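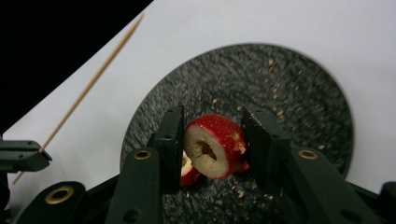
Apple ring, skin left on, from the Gratska fruit table

Gratska Fruit Table, Pusdale
Progress report to the Usunska Fund
August 2018

Thank you once again for the grant of £2437, and for being so patient while we got this report together. We had meant to send it at the end of June, when the first block of sessions finished, but the school holidays were upon us before we had sorted the receipts, and then everyone wanted to come to the fruit table at once – a lovely problem to have, though it did not do much for the paperwork.

What we have been doing

You will remember from our application that we wanted to get more families in Pusdale preparing and eating fresh fruit together, using things they could easily buy and tools they would not be frightened of. We began with fruit salad, moved on to dipping plates, and have ended up spending far more of the summer on apple skewers than we ever expected. They are cheap, they look cheerful, and a child who would turn down a whole apple will very often eat one that comes on a stick.

The apples are cored and cut across into thick rings or short chunky pieces, with the red skin left on. We did try peeling them for the first few sessions. It took an age, the pieces went brown while people were still chatting, and the colour was missed by all of us, so the peelers have gone back in the drawer. Coring is still the fiddly part. Some of the middles come out cleanly and others come out rather ragged, and now and again a piece cracks from the hole towards the edge when the corer goes in crooked. Those get eaten just as happily as the rest, but we would like to get better at it, and a sturdier corer is on our list for the autumn.

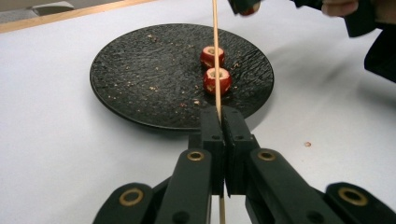 Two cored pieces standing on the plate, and a wooden skewer

We have also learned a little about the order of doing things. At first people picked up a piece of apple in one hand and pushed the stick at it with the other, and we were not very comfortable with that where the smaller ones were concerned. Now we suggest standing the pieces upright on the plate and bringing the skewer to the fruit, through the hole that the corer has left. The dark plates with the rough surface have been very good for this, and the pale fruit shows up beautifully on them. They do show every crumb as well, particularly on days when we put biscuits out, and they need a proper brush in the washing-up.

Numbers and money

Between the start of the project and the end of July we ran sessions at both the Pusdale hall and the Cù tea room, and 163 people signed in at least once. We handed out 485 portions of fruit. Of your grant, £388 has gone on plates, boards, corers and skewers, and the rest is set aside for fruit and room hire, with a full breakdown to come in the final report.

What comes next

From September we would like to try pears, which are softer and will need a gentler touch, and perhaps plums if the price is kind. The recipe cards are still behind, I am sorry to say. The apple one is written and waiting for its pictures, and we shall post you a copy as soon as it is printed. You would be very welcome at any session in the meantime – do come hungry.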